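Furkdale bench notes, July

Picking up from the last page. The backhaul unit at Furkdale has been swapped for the Stako radio and the old one is on the shelf with its bracket still attached. Firmware on the new one as shipped, no changes yet. I want a baseline before anyone touches the config.

08:40. Link up. Receive level at the far end is two dB below what the path calculation gives. Could be alignment, could be the connector on the short jumper. Left it alone to see if it moves as the mast warms up.

10:15. Same level. Not thermal, then, or not on this time scale. Modulation is holding at the second highest step and drops one step when the wind gets up. The drop lasts a few seconds and the recovery is slower than the drop, as the data sheet says it should be.

Throughput over the link, single stream, default buffers: poor. With seven parallel streams it fills the pipe. So the radio is fine and the single stream figure is a window problem at our end. I lost half an hour to this on the previous unit as well and had not written it down. Writing it down now: the test laptop has the small receive buffer, use the rack machine for single stream tests.

Latency, small packets, rack machine to rack machine, no load: steady. Under load with the default queue it climbs to 156 ms and stays there until the load stops. That is far too much buffering for voice. Cut the queue depth to a quarter and the climb mostly goes away, at the cost of a little throughput on the long transfers. Will leave it on the short queue overnight and see who complains.

Timing. The Stako takes its clock from the wire by default. Furkdale has no good clock on the wire, so it free-runs and the small cell behind it goes into holdover after a while and raises an alarm. Set the unit to recover clock from the air side instead. Alarm cleared at 11:50. The alarm log does not record which source was selected at the time, only that the source was lost, so if you are reading the log later you will have to match it against this page.

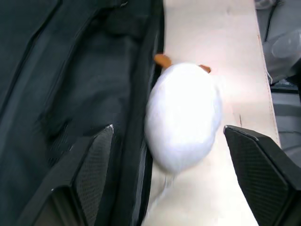

White soft toy with orange bits, on the pale board.

Afternoon, Lora sensors. These are the door and temperature nodes in the street cabinets, nothing to do with the backhaul except that the gateway shares the mast. Packet counter on the gateway reads 3972 since the last restart. Counter on the server is lower. The gap is all from one cabinet, the one down by the Villanueva depot, and all of it is duplicates: the node is not seeing its acknowledgement and sends again, the gateway counts both, the server throws the second one away. So no data lost, only airtime and battery.

Why it misses the acknowledgement I am less sure about. Uplink margin from that cabinet is decent. Downlink should be better than uplink on paper, given the power the gateway puts out. Possible causes, in the order I intend to try them:

Receive window timing on the node. The crystal in this batch is the cheap one and the window is narrow. Widening it costs battery but less than sending everything twice.

Gateway busy when the reply is due. The gateway cannot listen and talk at once, and if two replies fall in the same slot one is dropped without a log line.

Noise at the cabinet. The depot has a lot of switched supplies running and the node antenna is inside a metal door with a plastic grille.

14:20. Widened the window on the Villanueva node over the air. Took four attempts to get the command down to it, which fits the complaint. Now waiting. It reports every 20 minutes, so there will not be enough to judge by until tomorrow.

15:05. While waiting, went back to the two dB. Took the short jumper off the spare unit and measured it on the bench against a known good one. The spare is fine. The one in service is from the same bag but was bent tighter than I would like when the bracket was fitted. Someone going up the mast should swap it and look at the bend. Not worth a climb by itself, add it to the list for the next visit. The margin is enough until the leaves or the weather say otherwise.

Config backup for the Stako: the export from the web page leaves out the queue settings and the clock source. The export from the command line includes both. Checked by loading each into the spare and reading the values back. Only keep the command line export. The web one is in the old folder with a note in the file name – do not restore from it.

Also the web page logs you out after a few minutes without saying so, and the next thing you save is lost. If the save button comes back too quickly, log in and check.

16:30. Looked at the overnight graphs from before the swap for comparison. The old unit shows the same modulation drops in wind, at the same depth. That points to the mast or the bracket and away from either radio. The bracket was not changed. Torque on the clamp bolts is not recorded anywhere I can find. Add to the list for the same climb.

Open:

Jumper and clamp bolts, next climb.
Queue depth, review after a full working day on the short setting.
Villanueva node, compare both counters tomorrow before anyone restarts the gateway.
Clock source, ask the vendor whether the log can show it.
Power draw on the Stako at full rate. Forgot to clip the meter on before the load test, will need to run it again.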